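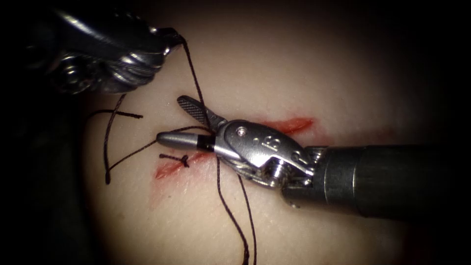 Holding the end of the suture thread over a practice pad.

How I Make Flashcards for a Surgical Tech Course (Without Losing My Mind)

My first term at Rivadeneira I made up to 900 flashcards and used maybe a third of them. The rest sat in a shoebox making me feel guilty. I've since changed how I do it, and a few people in my section asked me to write it down, so grab a drink and let's go!

What you need

Plain index cards, the unlined kind. Two pens in different colors. A card box with dividers (mine is a Jurkley, but a shoebox works fine). And your lecture notes, obviously, however ugly they are.

Step 1: Wait a day

I know, I know. Everybody wants to make cards during the lecture. I used to, and I ended up copying slides word for word. Now I leave my notes alone until the next evening and then read them through once with no pen in my hand. Whatever I can already say out loud doesn't get a card.

Step 2: One question per card

My old instrument cards had the name, the use, the tray it goes on and which hand you pass it to, all crammed on one side. You can't grade yourself on a card like that. You get three bits right and call it a win. Now the clamp I keep mixing up gets its own card, and so does the tray it lives on. Yes, it's more cards per topic, but each one takes a few seconds.

Write the question in one color and the answer in the other. It sounds fussy, but when you drop the whole stack on the bus you'll thank me.
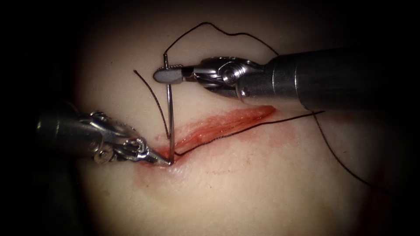 Wound closure: an incision in a synthetic skin pad.

Step 3: Use your own dumb words

For the wound closure unit my first batch came straight from the glossary and none of it stuck. So I rewrote them the way I'd explain them to my cousin – "which kind of stitch is one long thread, and which kind is lots of separate ones?" Put the proper term on the back (continuous, interrupted) and underline it, because that's the word you'll need on the test.

Step 4: Sort by how it went

Three dividers: easy, shaky, no clue. No clue gets done every day, shaky every other day, and easy only on Thursday. A card moves up one spot when you get it right and goes all the way back when you miss it. I tried the Trallov app for this and it's fine, but I kept checking my messages, so back to paper I went. 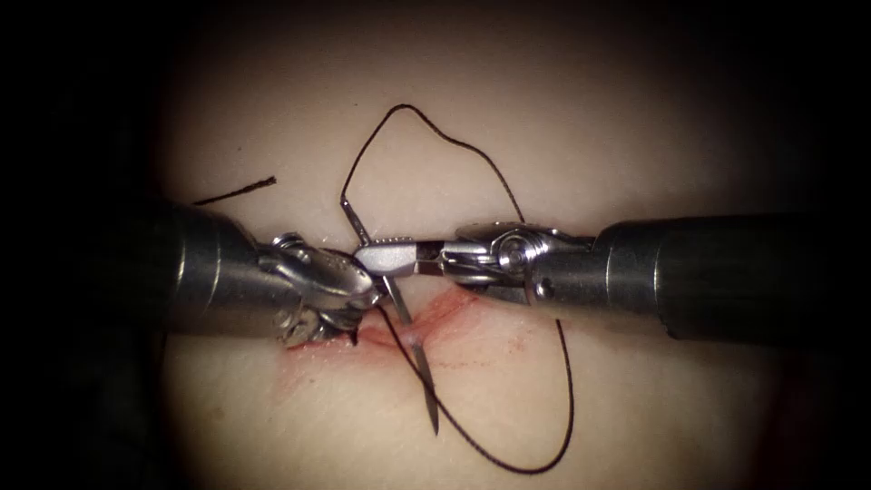
Step 5: Throw some out

Every couple of weeks I go through the easy pile and toss whatever feels silly to be asked. Ignacio Durán, who sits behind me, keeps every card he's ever written and swears by it, so do what suits you. I just like a box that closes.

How long does it take?

I spend 16 minutes a night with a kitchen timer. When it rings I stop, even mid-stack. If there's an exam coming I'll do a second round in the morning, and that's my limit – after that I'm only flipping cards and thinking about breakfast.

If you try this with anatomy, start with the abdomen. I started with the hand and I'm still rewriting those.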